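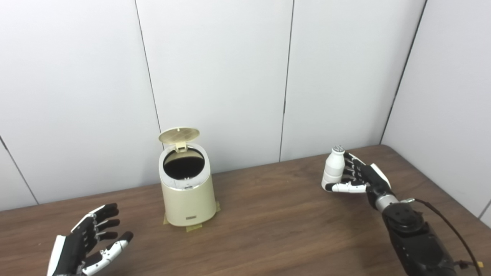 Can a robot take out the rubbish yet?

Not all the way to the kerb, but the small end of the job is coming along, and I find it thrilling. Trostetti has spent the year on what its people call counter chores, with a two-handed robot named Obi, and tidying up a drink bottle is the one I keep going back to watch.

You and I do it without looking. Obi has to judge how hard to squeeze thin plastic, carry the bottle over the opening and let go with five fingers at once (fingers love to hang on to things!). A little bin with a flip lid is harder than a big open tub, too, as the lid takes up one whole side and a clumsy wrist will clip it.

Berenice Becerra keeps the log, and she has 352 tries at the bottle in it so far. Her favourite failures are the ones where the bottle lands on the rim and thinks about it. "I yell at it like it's a hockey game," she told me.

The Isura team is working on the same chore with a simple 2-finger grip, and it's quicker. I still lean towards hands, because the next jobs on Berenice's list are tying the bag and wiping the counter, and I'd love to see those done with a thumb.

Would I have one at home? Not this year. It can't find the bottle under the couch, and that's where ours are. Trostetti plans to try the full set of chores in November, in the staff kitchen at Grinitell, and I've already asked for a spot by the sink.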